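Hillstead Knit Swap, November: the gallery

Finally getting these up, sorry to everyone who emailed. Second year of the swap and it ran way over, so captions are short and in no real order. If I got your name wrong tell me and I'll fix it.

How it works for the new people: bring clean knits you don't wear, take home something else. Sweaters, hats, baby stuff, blankets. Leftovers go to the Lapiņa shop on the corner and they price them from there. We do the folding and sorting at home the week before, then haul it all over Monday after work.

Page 1 of 2. Click thru for the hats.

The sign-in table
Sigita Lūse on names and tags. Ran out of tags by 7, switched to masking tape. Worked fine, better than the tags really.

Cardigans
Mostly grays and one very loud green. Green went first!! Gintarė Uibo has it and has been told she can't bring it back next year.

Kids' rack
Small sizes move fast, always do. If you've got anything under a size 4 please hang on to it for spring, we had moms leaving with nothing.

The mending corner
Justinas Laur with the darning kit, elbows and cuffs only. Moth holes he'll look at but no promises. Bring your own yarn if you want it to match, the Siltlow wool we keep in the box is all browns.

Blankets
Heavier than they look. Two people per bag next time, my back is still not right.

The raffle
Tickets paid for the hall plus a bit over. Yurani Castaño won the Durkero yarn basket and gave half of it away before she got to the door.

Fair Isles
My favorite pile every year and the hardest to part with. Navy and mustard on this one, chevrons up around the yoke, dots and zigzags lower down. Got as far as folding it on the bed, sleeve tucked in at the side, and then could not decide if it was going in the bag or back in the closet.

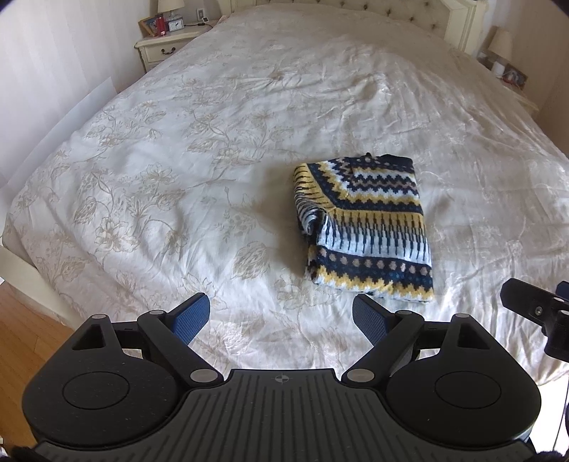
Went in the bag in the end. Alper Dağdelen took it home for his sister and I've already asked for first dibs if she gets tired of it. Anyway if you're bringing colorwork, fold it, don't hang it. Hangers pull the shoulders out and a stretched yoke never sits right again. Sleeves in, hem up, flat in the bag with the heavy stuff underneath. Same goes for storing them at home over the summer.

Cleanup
Chairs stacked, floor swept, one glove left over. Left hand, dark red, cable up the back. It's in the lost and found at Hillstead, ask at the desk.

Next one is in spring, date when the hall gets back to me. Prints of any of these just ask, I have the bigger files. Hats and scarfs on page 2.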